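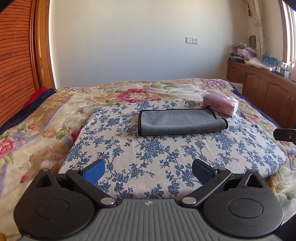

Furnished Rental Turnover Checklist — Bedroom and Linen
Avside apartments, second floor. Revised April 2022.

This site uses cookies to remember your preferences. Accept | Manage settings

Go through the list in order and write a comment next to anything that is not a plain OK. Comments below are from the last inspection by Jelle Van Dijk, with replies from Kobe Aerts.

1. Smoke alarm tested, sounds within five seconds.
OK. Battery replaced.

2. Window opens fully and the latch catches.
Latch is stiff. Works if you lift the sash a little. Put on the June repair list.

3. Window blind cords tied up on the cleat, no loose loops.
Cleat missing in the small bedroom. Fit one before the next booking.
KA: Fitted.

4. Bed frame bolts tight, slats seated.
Two slats had slipped at the foot end. Put back. Check again next time — same bed as before.

5. Mattress and protector checked on both sides, seams included.
No marks, no sign of insects. Mattress turned head to foot.

6. Blankets shaken out, washed if used.
Washed at low heat. Do not use the hot cycle on anything plush, it mats.

7. Towels: one bath, one hand per guest. Discard if the trim is coming away.
Three discarded. The replacements from Verbeke are thinner but dry faster.
KA: Keep buying the old kind for the bathroom. Verbeke ones are fine for the kitchen.

8. Heater clear on all sides by at least 300 mm.
Chair was too close. Moved.

9. Outlets and lamp cords. Look for scorch marks, cracks, loose plates.
Plate behind the nightstand cracked. Outlet taped off and tagged.
KA: Electrician booked. Leave the tag on until I sign below.

10. Extension cords. None under rugs or bedding.
One removed. The Gernov power strip stays, it has its own breaker.

11. Wardrobe fixed to wall.
OK. Pulled by hand at the top, no movement.

12. Floor, closet and under the bed.
One earring found, bagged and left at the desk.

Result: pass with two open items (2 and 9). Room can be let once 9 is signed.

Signed: J. Van Dijk
Item 9 cleared: ____________

269 views | 4 comments | 11 shares

Related
Kitchen turnover checklist
Bathroom and drains — monthly
What to do when you find bed bugs
Grurance claim form: what to attach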